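Homora 礼品包装台物品数据卡

版本说明

本卡片记录 Homora 仓内礼品包装台一处工位的物品、摆放方式和标注约定,供使用 Homora 物品集的人查阅。首次整理于2015年12月27日,之后的改动写在文末的变更记录里。

物品集由 Predari 负责采购和登记,Gesix 负责文字标注,Ajayi 负责货架和料箱的编号。三方各自维护自己的表,字段名不完全一致,合并时以本卡片为准。

一、内容范围

物品集收录包装台上经常出现的纸制包装件,以及它们周围的固定陈设。主要有以下几类:

纸质礼品袋,带印花,可立放
小型纸制包装
台面
货架、斜面滚道和蓝色塑料料箱

不收录的内容:礼品本身、填充纸、丝带、胶带、运单。这些东西有单独的清单,由 Predari 保管,不随本物品集发布。

文字记录共计3,000条,每条对应一件物品在某一次摆放中的状态。同一件物品可以有多条记录,靠物品编号关联,不要用记录编号去推算物品数量。

二、目录结构

items/ 物品主表,每件物品一行
states/ 状态记录,每次摆放一行
fixtures/ 台面、货架、料箱等固定陈设
labels/ 标注说明和词表
docs/ 本卡片及旧版卡片

主表使用逗号分隔的文本格式,编码为 UTF-8,首行是字段名。用表格软件直接打开时,物品编号前面的零可能会丢掉,请先把该列设为文本再导入。

三、工位布置

台面是白色的,光滑,略有反光。选白色是为了让浅色纸袋的边缘和折痕容易辨认,不过淡蓝色的侧面在强光下仍会和台面接近,标注时需要放大核对。台面上会有细小的污点和碎屑,清理安排在每班结束时,班中不要求随时擦拭。

台面后方是货架,架上放蓝色塑料料箱。料箱大小不一,编号写在 fixtures/bins.csv 里。料箱内装什么不在本物品集的记录范围内,箱子只作为背景陈设登记,请勿根据箱子的位置推断里面的物品。

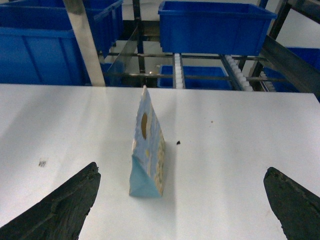 工位的物品按“台面”“架上”“架后”三个区域登记。台面区只登记直接放在台面上的东西;架上区登记紧挨台面的那组货架;再往后的一律归入架后区,不再细分层级。早期版本曾把架上区分成上、中、下三层,后来发现不同的人对中层和下层的理解不一样,合并时冲突太多,于是取消了。旧记录里的分层字段保留在 shelf_level_old 列,不建议使用。

台面上贴的小标签和编码标记属于固定陈设,登记在 fixtures/marks.csv。标记如有破损或翘边,整张更换,不要在原处覆盖粘贴。更换后要在备注里写明新旧标记的编号。

四、物品主表字段

item_id 物品编号,六位数字,不足的前面补零
category 类别,取值见词表
material 材质,纸类统一写“纸”,除非采购单上有更具体的说法
base_color 底色
pattern 图案,自由文本
handle 提手形式,取值为“无”“冲孔”“绳”“扁带”“不明”
gusset 有无侧褶,取值为“有”“无”“不明”
batch 采购批次
note 备注

base_color 只填一种颜色。底色有渐变的,填面积最大的那一种,渐变情况写在 pattern 里。浅蓝、天蓝、淡蓝统一记作“浅蓝”。米色和奶油色统一记作“米色”。

pattern 字段按看到的内容写,不写寓意,也不猜测图案出自哪里。能认出是花就写花,认不出品种的不要写品种。只能看出一块深色轮廓的,写“深色图形”,不要写成某种动物或人物。图案被折住或者转到侧面而看不清的部分,留空即可。

material 字段曾有人填“铜版纸”“白卡纸”等,现已全部改回“纸”。从外观判断克重和工艺并不可靠,需要这类信息时请查采购批次。

五、状态记录字段

state_id 记录编号
item_id 物品编号
zone 区域,取值为“台面”“架上”“架后”
pose 姿态,取值为“立放”“平放”“侧倒”“斜靠”
top 顶部状态,取值为“敞开”“合拢”“折叠”“不明”
crease 褶皱程度,取值为“无”“轻”“重”
facing 正面朝向,以站在台前的人为准
visible 可见程度,取值为“完整”“部分”
note 备注

六、礼品袋的登记办法

礼品袋是本物品集里最常出问题的一类。同一款纸袋撑开、压扁、顶部合拢时看上去差别很大,单看轮廓容易当成不同的物品。登记时先核对印花,再核对侧褶和提手,最后才看外形。

带侧褶的纸袋,顶部捏合以后从侧面看是一个尖角,像三角形的小盒。这种情况 category 仍填“礼品袋”,top 填“合拢”。如果只看到一侧,无法确定是袋还是盒,category 填“纸制包装”,等看到另一面再改。不要为了补齐字段而猜。

椭圆形的提手孔归为“冲孔”。孔的大小不记。孔边有撕裂的,在备注里写“孔边裂”,并把该件从可用库存中划去。

同款纸袋有两只以上同时放在台面上时,每只单独建一条状态记录,物品编号不同,款式编号相同。左右以站在台前的人为准。两只袋子有一只没有完整入镜的,visible 填“部分”,其余字段照填,看不到的填“不明”。

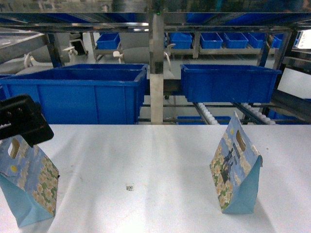
印花按从大到小的次序写:先写底,再写主要花样,最后写零散的小图案。例如“浅蓝底,米色和淡黄色花,绿叶,黄色小圆”。标点用中文逗号,颜色词放在前面。侧褶如为纯色,在句末加“侧褶纯浅蓝”。这样写是为了方便检索,不必追求文字通顺。

小圆形图案不要写成太阳,除非采购单上的款式名称里有这个词。Gesix 的旧词表里有“太阳花袋”这个叫法,指的是哪一款已经说不清楚,现行词表不再使用。

褶皱程度按顶部和正面判断,侧褶自身的折线不算褶皱。只有尖端起皱、正面平整的记“轻”;正面印花因折皱而变形的记“重”。记“重”的纸袋不再用于成品包装,可以留在工位上练习折口。

七、纸袋的取放和保管

新到的纸袋平放保存,每叠不超过34只,袋口朝同一方向。叠得太高时下面的袋子会压出横折,撑开后立不稳。

撑袋时从底部开始,先把底面压平,再把两侧的侧褶推开。直接拉袋口容易把冲孔拉裂。撑好的纸袋放到台面上,松手后能自行立住即可,不需要反复整形。

顶部合拢时把前后两面对齐,冲孔要能对上。孔位错开说明底部没有放正,应重新撑底,不要硬折顶部。

台面上的纸袋之间要留出能放下一只手掌的空隙,避免互相碰倒。靠近台边的纸袋在登记完以后向内移。

浅色纸袋容易沾手印,取放前擦干手。沾到污渍的不要用湿布擦,印花会起毛。1月以后到货的批次表面处理有变化,沾污情况稍好,但仍按同样的办法处理。

八、货架和料箱

架上的蓝色料箱按 Ajayi 的编号登记。编号规则是“排、位、序”,各占一段,中间用短横连接。大箱和小箱使用同一套规则,尺寸另记在 size 字段,取值为“大”“中”“小”,不记具体长宽。

带滚道的一层,料箱前后位置会变,因此滚道上的料箱只登记在哪一条滚道,不登记第几位。斜放的料箱不算异常,不需要备注。

立柱、横梁和斜撑按整体登记为一项“货架”,不拆分。表面为金属本色的写“金属”,深色的写“深色金属”。反光较强的横梁可能映出附近物品的颜色,标注背景时注意区分,不要把倒影登记成料箱。

架后区的小料箱数量不作登记。架后区的设备也不属于本物品集,遇到时 category 填“其他”,不写用途。

九、词表

礼品袋:带印花或纯色的纸袋,有提手孔或提手,可撑开立放
纸制包装:能确定为纸制,但无法区分袋或盒
纸盒:有固定折线和插口的纸制盒
料箱:架上的塑料箱,不分有无把手
台面标记:贴在台面上的小标签或编码标记
碎屑:台面上的小颗粒或纸屑,只在影响辨认时登记
其他:以上都不适用

“纸袋”和“礼品袋”在备注里可以混用,在 category 字段里只能写“礼品袋”。“箱子”“筐”“盒”在描述塑料容器时统一改为“料箱”。

十、质量检查

每批记录提交前要做以下检查:

物品编号在主表中存在
同一时间同一件物品只有一条状态记录
category、pose、top、handle 的取值在词表之内
pattern 字段没有款式名称和品牌名称
note 字段没有联系方式或单号

抽查比例为每批9条,由没有参与该批标注的人核对。抽查中有3条以上不符的,整批退回重做。退回的批次在 docs/returned.txt 里留有记录,写明原因,不写标注人。

目前最常见的错误是 facing 填反。原因多半是标注人把自己当成纸袋来判断左右。facing 一律以站在台前的人为准,正面朝向人的填“前”,朝向货架的填“后”,侧褶朝前的按正面所在的一边填“左”或“右”。介于两者之间的填更接近的一个。

十一、已知问题

部分早期记录的 handle 字段为空。当时还没有“不明”这个取值,空值可能是没有提手,也可能是没看到。使用前请自行过滤。

浅蓝色纸袋和蓝色料箱在 base_color 里曾经都写作“蓝”。纸袋部分已经改完,料箱部分没有改,检索颜色时请同时限定 category。

crease 字段的“轻”和“重”主观性较强,两次标注之间的一致程度不如其他字段。如果只关心纸袋能否使用,建议看主表备注,不要单独依赖这个字段。

图案的左右位置没有统一记录。少数备注里写有“花在左上”之类的内容,属于标注人自行添加,没有核对过。

台面光影明暗变化较大,淡黄色和米色有时难以区分。两者都出现时按采购样张填写,只出现一种又无法对照样张的,填“米色”。

十二、使用方法

只查礼品袋时,先从 items/ 中筛出 category 为“礼品袋”的行,再用 item_id 关联 states/。只查某一时刻台面上的全部物品时,从 states/ 中筛 zone 为“台面”,并从 fixtures/ 中补上台面标记。

需要按款式汇总的,使用 style_id。该字段放在 items/styles.csv 中,没有并入主表。同一款式可能跨多个批次,印刷深浅略有不同,不另建款式。

修改记录时请保留原行,在末尾新增一行并把旧行的 active 改为0。直接覆盖会使抽查记录对不上。

十三、变更记录

0.3 取消货架分层,增加“纸制包装”类别,handle 增加“不明”
0.2 统一颜色用词,合并 Predari 与 Gesix 两份主表
0.1 初次整理,仅含礼品袋和料箱

待办:料箱的 base_color 改为统一写法;补齐早期记录的 handle;给 styles.csv 加上停用款式的标记。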